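Chapter 7
Grip Faults and the Loss of Held Objects

7.1 Scope of the chapter

Chapter 6 treated faults that stop a machine. A tripped drive or an open guard switch leaves the system in a known state, and the fault log usually names the cause. The present chapter deals with faults that leave the machine running. The gripper reports closed, the program moves to the next step, and the object is on the floor or in pieces. Drinking vessels are used for much of the discussion, as their walls are clear, smooth and seldom straight. 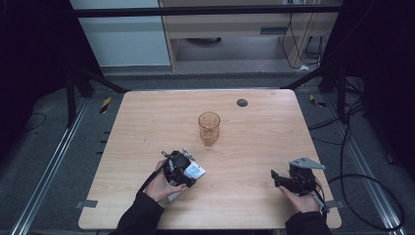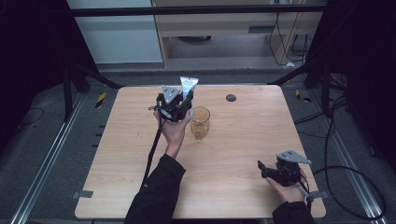 Why does a gripper that reports "closed" sometimes have nothing in it?

Most simple grippers infer a grasp from jaw position or motor current. If the jaws stall on a bent linkage, a trapped cable or a finger pad that has shifted on its mount, the controller sees the same rise in current that a held object would produce. The signal confirms that the jaws have stopped. It carries no information about what stopped them.

7.2 Terms used

Slip is relative motion between the object and the finger pad while the grip force is still applied. Slip may be gross, in which case the object leaves the jaws, or partial, in which case it rotates or drops a short distance and is then held again.

Drop is the complete loss of contact with an object that was to remain held.

Crush is damage to the object caused by grip force. It includes cracking, permanent deformation and surface marking.

False grasp is a report of a held object when none is present.

A single incident may fall under more than one heading. A tumbler that slips, is gripped harder by the controller and then cracks is recorded as slip followed by crush. The order matters. The investigator who records only the crush will reduce the force limit and so make the next slip more likely.

7.3 The Resden cell

The following incident is referred to throughout the chapter. A bench cell at Resden was fitted with a Skekano two-finger gripper and set to transfer glass tumblers from a tray to a washing rack. The force limit was 30 N. The cell ran for 705 cycles without a recorded fault. A tumbler then broke in the jaws, and fragments travelled past the edge of the table and onto the walkway.

The first report gave the cause as a flawed tumbler. The batch was replaced and the cell was restarted. A second tumbler broke 78 cycles later. At this point the operator, Garrido, withdrew the cell from service and asked for the force data, which had been stored but not read.

The data showed that the measured force had drifted upward from January onward. One finger pad had worn through to its backing along the lower edge. The tumblers tapered toward the base, so the load was carried on a narrow line of hard material instead of being spread across the pad. The force limit had never been exceeded. The contact pressure had.

Three points should be noted before going further:

The alarm was set on force, but the damage mechanism was pressure.
Pad inspection was listed in the maintenance schedule with no interval against it.
The first breakage was closed out on the basis of a guess.

7.4 Hazards to persons

A dropped object is often treated as a production loss. Where the object is glass it is also a safety matter. Before entering a cell after a breakage, isolate the gripper as well as the arm. Many pneumatic grippers hold stored pressure after the arm has been locked out, and the jaws may open or close when a hose is disturbed. Wear cut-resistant gloves and eye protection. Do not clear fragments from between the fingers by jogging the jaws.

Cables require separate attention. A gripper lead that catches on a table corner can pull the tool off its line during a move, and the resulting fault will look like slip. The Marari procedure, set out in full in section 7.9, calls for the lead to be checked by hand through the whole working range at a speed of no more than 160 mm per second before any grip setting is changed.

7.5 Order of investigation

Work from the contact surface back to the controller. Examine the pads first, then the fingers, the mounting plate, the cable and connector, and the drive. Read the settings last. The settings are the easiest item to alter, and a change made early will hide the original condition. Record each item as found, including those in good order, and keep the broken pieces until the report has been signed.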